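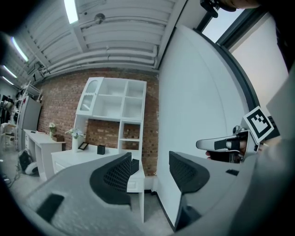
Como é feita uma parede de tijolos?

Tu já passaste a mão numa parede de tijolos sem tinta? Ela é áspera, um pouco fria, e entre os tijolos o dedo cai sempre num pequeno caminho. Neste texto vamos aprender o que são os tijolos, o que é esse caminho, e por que algumas pessoas gostam de deixar a parede assim, à vista.

De onde vem o tijolo

O tijolo começa na terra. A terra certa chama-se argila, ou barro. Quando a argila está molhada, é mole e fácil de apertar, como a massa de modelar. Os trabalhadores colocam a argila numa forma, e ela fica com o feitio de uma caixinha comprida. Depois o tijolo tem de secar com calma. Se seca depressa demais, pode rachar.

Por fim vai ao forno, que é muito mais quente do que o forno da tua cozinha. Lá dentro a argila muda para sempre. Já não volta a ser mole, mesmo se cair na água.

Por que é vermelho?

Muitas argilas têm dentro um pouco de ferro. No forno, o ferro junta-se com o oxigénio do ar e dá a cor vermelha. É um parente da ferrugem que vês num prego velho. Nem todos os tijolos são vermelhos: há também amarelos, castanhos e quase brancos, conforme a argila.

Na antiga fábrica de tijolos Riis, na pequena cidade de Jarnport, havia um livro onde se escrevia o trabalho de cada dia. Numa página de fevereiro está o número 3 970. Foram os tijolos que saíram do forno grande naquele dia! Noutra página lê-se apenas 606, e ao lado alguém escreveu a lápis: "lenha molhada".

O caminho entre os tijolos

O caminho onde cai o dedo chama-se junta. Está cheio de argamassa, que é uma mistura de areia, água e cal ou cimento. A argamassa segura os tijolos uns aos outros e tapa os buracos por onde passaria o vento.

Olha também para a ordem das filas. Em muitas paredes, cada tijolo fica em cima de dois meios tijolos da fila de baixo. Assim as juntas em pé não fazem uma linha só, de cima até ao chão, e a parede é mais forte. Podes experimentar com blocos de brincar: faz uma torre com os blocos mesmo por cima uns dos outros, e outra com os blocos desencontrados. Depois empurra as duas devagar.

Uma parede com móveis à frente
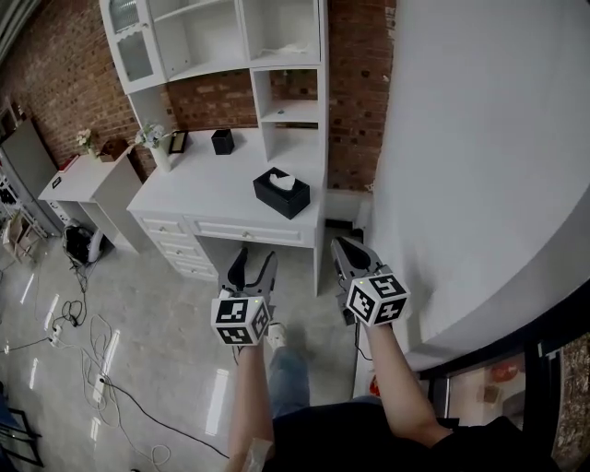
Uma sala com tijolo à vista pode parecer um pouco escura, porque o vermelho não devolve tanta luz como o branco. Por isso muita gente põe ali móveis claros. Uma escrivaninha branca nota-se logo contra o tijolo, e um vaso com flores brancas também. O chão ajuda: se é brilhante, a luz bate nele e volta para cima.

A professora Lærke Lund, que ensina desenho na escola Wundard, pede aos alunos para desenharem uma estante aberta em frente de uma parede assim. Eles aprendem que é preciso desenhar os tijolos também nos espaços vazios da estante, porque a parede continua atrás do móvel. Muitos esquecem-se na primeira vez.

Como se limpa?

Com uma escova macia e seca, de cima para baixo. O tijolo tem buraquinhos muito pequenos, que se chamam poros, e pode beber a água. Se bebe demais, às vezes aparece um pó branco na parede. São sais que estavam lá dentro e vieram com a água até à superfície.

Palavras novas

Argila: terra que fica mole com água e dura no forno.
Junta: o espaço entre dois tijolos.
Argamassa: a mistura que enche a junta.
Poro: buraquinho muito pequeno.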